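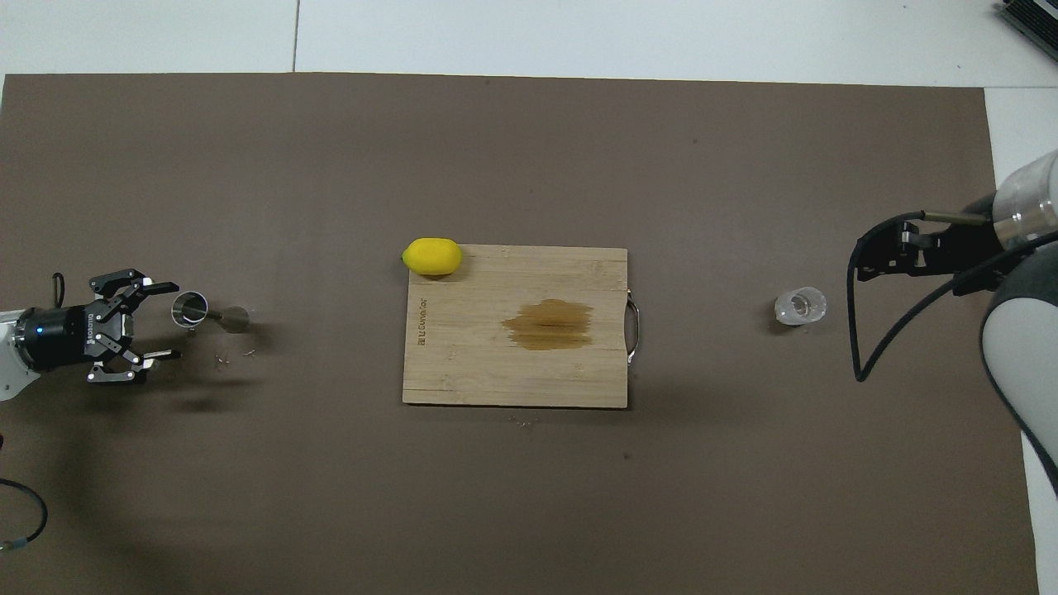 Ticket 287: Ward results page shows old turnout figures
Product: Valska election archive, public site
Opened by: Yi-an Kong
Assigned to: Rui Magalhães
Status: Closed
Priority: Normal

Problem reported
The results page for the Brukwood council election lists turnout for ward 14 as 55 percent. The signed return from the county clerk has a different number, and so does the PDF linked at the bottom of the same page. Vote totals for the candidates match the return. Only the turnout line is wrong. A reader wrote in about it after quoting our figure in a letter to the local paper.

Steps to reproduce
1. Open the archive and choose Brukwood, then Council, then the June election.
2. Click ward 14 in the list. The map gives the same result.
3. Compare the turnout line with the linked PDF.

Seen in two browsers, logged in and logged out. Clearing the browser cache made no difference. 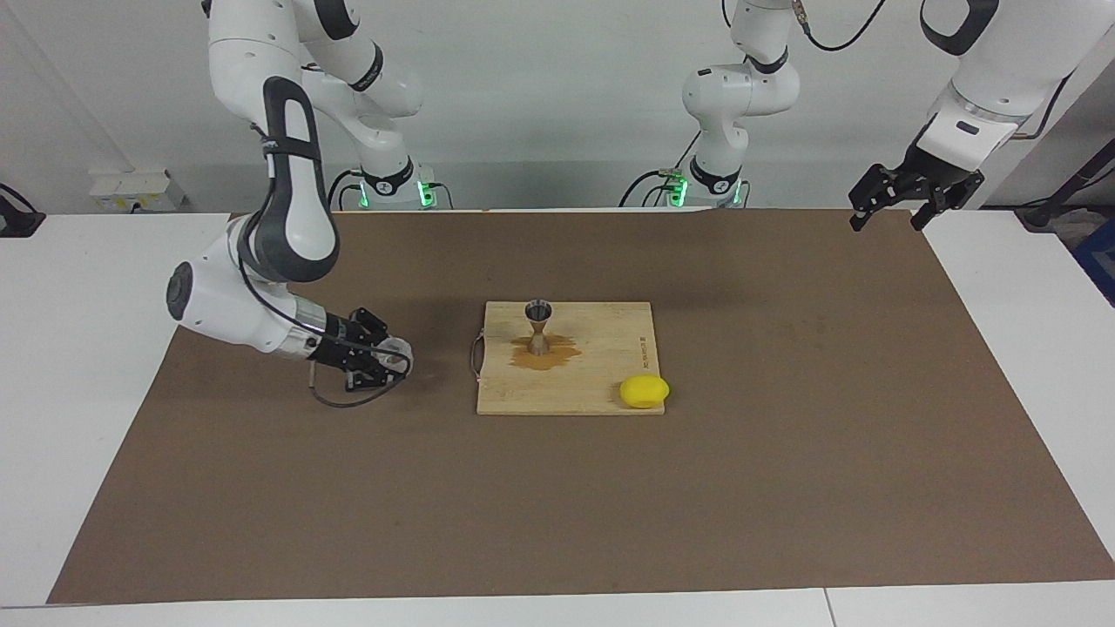

Log

15 Jul 2023, Rui Magalhães
Confirmed. The database has the right number of ballots cast. The number of registered voters is from before the boundary change, when ward 14 still included the Estosen precinct. Turnout is worked out from those two numbers when the page is built, so it comes out too low.

Yi-an Kong
Are the other wards affected? Ward 2 took in the Estosen voters, so I would expect that one to be too high.

Rui Magalhães
Yes, ward 2 is off as well. The rest are fine. The import script matched wards by number and kept the old registration row wherever one already existed. I reran it with the overwrite setting on, for these two wards only. Database is correct now. The public page still shows the old line.

Rui Magalhães
Page cache was holding the old build. Purged it for the Brukwood pages and rebuilt. Both wards now agree with the clerk's return.

Yi-an Kong
Checked both against the PDF and they match. The CSV download still has the old figures – is that built separately?

Rui Magalhães
It is, by the nightly job. I ran it by hand. Please download again.

Yi-an Kong
CSV is good. I added a correction note to both ward pages and replied to the reader.

Follow-up
Import script to stop with a warning when a ward's boundary date is newer than its registration row. Moved to a separate ticket, owner Rui Magalhães. The Lim township pages use the same script and need checking before their results are loaded.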